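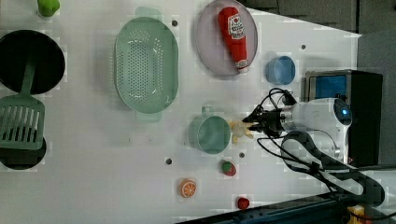 Skolton Robotics Club - Data Collection Team

Recording kitchen table demos, quick version

Updated 22 September 2025. Replaces the January notes, pls delete your old copy.

Before you start
Home the arm. Check the cables clear the wrist when it turns. Toy food and dishes out on the white table, spread around, nothing stacked on the mug. Pan and spatula can sit off to the left if the task doesn't need them.

Pick one task and type it in exactly. "Put the strawberry on the plate." Not "strawberry plate". The Bideris loader reads that line as the instruction, so typos go straight into training.

Recording
1. Gripper open, arm back toward its own side.
2. Hit record, wait 2 seconds.
3. Move slow on the approach. Small lumpy toys roll - come down over them, don't push in sideways.
4. Close, lift, place, open, back off.
5. Stop. Mark it good or bad right away, you will not remeber later.

Fumbled the grasp but recovered? Keep it, tag it "retry". Knocked something off the table = bad.

Shuffle after every 6 takes. Move the plate and the colander too, not just the food. In the Ross batch the plate never moved and the policy learned one spot.

Where we are
2,836 good episodes so far. Nearly 300 more waiting on review. Mug tasks are thin, do those first.

Uploading
Copy to the Esach drive, folder named by task. Dont rename single files - breaks the index. Check the last episode plays back before you clear the local disk.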